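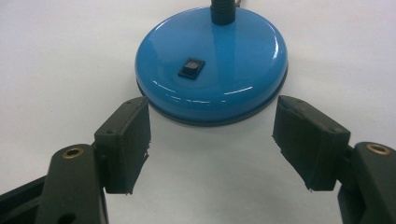 Desk lamp with light-blue base and black gooseneck stem, switch on the base.

Essien Lamp Reuse Project: progress to the end of December

We have taken in 1063 desk lamps against a grant target of 4000 over the full term. Most came from the two office clearances at Banuvance. Valentin Zaugg checks each one for a sound switch, cord and plug before it goes on the shelf. The gooseneck models take longer because the stems loosen where they meet the base.

Nearly 200 lamps are waiting for replacement rocker switches. Jestska shipped the wrong size in the first order and has agreed to exchange them.

Five schools have received lamps so far. Drita, our delivery partner, can add a second run each month if the storage room is cleared by spring.

Spending is within budget except for packing boxes. A revised line for these is attached.

Ewurabena Issahaku
Project lead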